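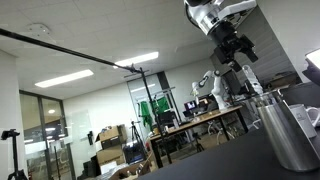
Traltent 암 그리퍼 교체 후 영점 재설정 절차

적용 범위: 천장 방향에서 아래로 접근하는 자세로 운용하는 Traltent 암과 Falura 그리퍼 조합. 작업대에 고정된 두 번째 암도 같은 절차를 따르되, 5단계의 기준 자세만 다르다.

준비물
- 육각 렌치 세트, 토크 드라이버
- 무진 천, 이소프로필알코올
- 기준 블록(Pinto 교정 키트에 포함)
- 제어기에 접속할 노트북
- 케이블 타이, 마킹 펜

1. 정지와 전원 차단
제어 화면에서 실행 중인 프로그램을 종료하고 암을 정비 자세로 보낸다. 정비 자세는 Skelildale 설정 파일의 1101번 항목에 저장되어 있다. 이동이 끝나면 비상 정지를 누르고 제어기 주 전원을 내린다. 전원 표시등이 꺼진 뒤 90초를 기다린다. 두 대를 함께 쓰는 셀에서는 상대 암도 반드시 정지시킨다. 한쪽만 끄면 동기화 대기 시간이 초과되어 상대 암이 복귀 동작을 시작할 수 있다.

2. 기존 그리퍼 분리
손목 플랜지 옆의 커넥터를 먼저 뺀다. 케이블을 잡아당기지 말고 커넥터 몸체를 잡는다. 그리퍼를 한 손으로 받친 상태에서 고정 나사를 대각선 순서로 푼다. 마지막 나사는 완전히 풀기 전에 그리퍼 무게가 손에 실려 있는지 확인한다. 분리한 그리퍼는 손가락이 눌리지 않게 옆으로 눕혀 둔다.

3. 플랜지 면 청소
무진 천에 알코올을 묻혀 접촉면을 닦는다. 위치 결정 핀 구멍에 이물질이 있으면 나무 꼬치로 제거한다. 금속 공구로 긁으면 면에 흠이 생겨 이후 영점이 맞지 않는다. 핀이 휘었거나 헐거우면 작업을 중단하고 핀부터 교체한다.

4. 새 그리퍼 장착
핀을 맞추고 그리퍼를 손으로 밀어 넣는다. 틈이 보이면 나사로 당겨 붙이지 말고 다시 뺀 다음 핀 방향을 확인한다. 나사는 대각선 순서로 두 번에 나누어 조인다. 최종 토크는 그리퍼에 동봉된 표를 따른다. 조임이 끝나면 나사 머리와 몸체에 걸쳐 마킹 펜으로 선을 긋는다.
커넥터를 연결하고 케이블을 정리한다. 손목 축을 양 끝까지 돌렸을 때 케이블이 당겨지지 않을 만큼 여유를 둔다. 타이는 손으로 케이블을 밀어 움직일 수 있는 정도로만 조인다.

5. 영점 설정
전원을 넣고 속도 제한을 최저로 둔다. 그리퍼 메뉴에서 '완전 닫힘'을 실행한 뒤 현재 위치를 0으로 저장한다. 이어서 '완전 열림'을 실행하고 표시값을 읽는다. 정상값은 1000이다. 값이 다르면 손가락 고정 나사와 손가락 사이의 이물질을 점검하고 처음부터 반복한다.
다음으로 기준 블록을 물린다. 표시값이 82이면 합격이다. 세 번 연속으로 같은 값이 나와야 저장할 수 있다.
작업대 암은 그리퍼를 수평으로 둔 자세에서 측정한다. 아래로 향한 자세의 값을 복사해 넣으면 안 된다.

6. 공구 중심점과 하중 입력
그리퍼 모델이 바뀐 경우에만 해당한다. 공구 설정 화면에서 길이, 질량, 무게중심을 새 값으로 바꾼다. 입력 후 수동 안내 모드를 켜고 암에서 손을 뗀다. 암이 천천히 처지거나 떠오르면 질량 값이 잘못된 것이다. 이때는 비상 정지를 누르고 값을 다시 확인한다.

7. 동작 확인
작업 반경 안의 컵, 공구, 삼각대를 모두 치운다. 최저 속도로 시험 프로그램을 한 번 실행하면서 케이블 간섭을 본다. 이상이 없으면 속도를 단계적으로 올린다. 운전 속도에서 열 번 반복한 뒤 마킹 선이 어긋나지 않았는지 검사한다.

자주 나타나는 증상

열림 값이 매번 조금씩 달라진다
손가락 고정 나사가 풀린 경우가 가장 많다. 다시 조이고 5단계를 반복한다.

전원을 넣어도 그리퍼가 인식되지 않는다
커넥터가 끝까지 들어가지 않은 상태다. 전원을 내리고 다시 꽂는다. 전원이 들어온 상태에서 꽂지 않는다.

손목 축 회전 중 통신이 끊긴다
케이블 여유가 부족하거나 타이가 지나치게 조여져 있다. 4단계의 케이블 정리를 다시 한다. 그래도 끊기면 케이블을 교체한다.

정비 기록에는 그리퍼 일련번호, 열림 값, 기준 블록 값을 적는다. 교체 후 첫 화요일 점검 때 기준 블록 측정을 한 번 더 실시하고 같은 줄에 덧붙인다.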